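**1/** I've been promising a few of you a thread on the odds-and-ends bin, so I finally sat down with a cup of tea to write it. Fair warning, I have a lot of feelings about small household stuff and where it ought to live.

**2/** Every home I've lived in has had a junk drawer, and I've loved and resented all of them. When we moved to the apartment in Seltero the kitchen came with 3 drawers total, and I wasn't giving one of them up to dead batteries and mystery keys. So the junk drawer became a junk bin.

**3/** The rule is simple enough that even my household follows it (mostly!). If you pick something up and don't know where it goes, it goes in the bin. You don't stand in the hallway holding it and sighing. You drop it in and get on with your evening.

**4/** Then once a month the bin goes up on a table where I can see into it properly, and everything in it has to find a home, go to the donation box, or leave with the trash. I put the radio on. It's a nicer hour than it sounds.

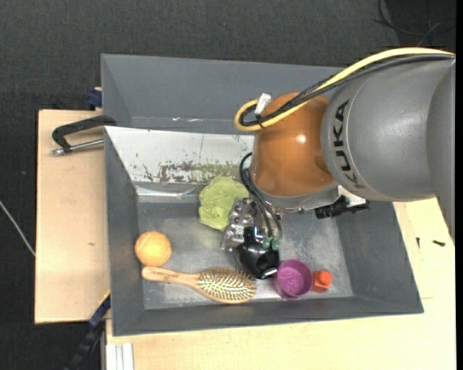

*The gray bin with a small assortment of household things in it. Those scuffs on the bottom have character.*

**5/** A word about the bin itself, because I got picky. You want something with the top wide open — no lid, no little compartments. I tried a divided organizer from Gridier first and it was lovely to look at, but I spent more time deciding which compartment a thing belonged in than I would have spent putting it away.

**6/** Sloping sides are good too. Small things slide down to the bottom where you can get at them, and you can wipe the whole inside with one cloth. I don't bother scrubbing at the worn patches anymore. A bin that's a bit scratched up is one people feel free to toss things into.

**7/** Size matters more than I expected. My first one was enormous and we filled it, of course we did, and the first big sort took me 4 evenings. If I were starting over I'd pick one you can carry across the house without having to put it down halfway.

**8/** When I sort, I start with whatever is biggest. It clears the view and gives you a little burst of feeling capable, which you will need for the loose screws. Anything that belongs in another room goes in a pile by the door, and I make one trip at the end. I used to walk each thing back as I found it and end up reorganizing the linen closet.

**9/** Somebody asked what happens to the things that still don't have a place after the sort. They go back in for one more month. If they come up a second time and I still can't say what they're for, out they go. I've only regretted it once, and it was a curtain hook.

Next sort is at the end of April, if anyone wants to do theirs along with me. Tell me what's been sitting in yours the longest, I love hearing about it.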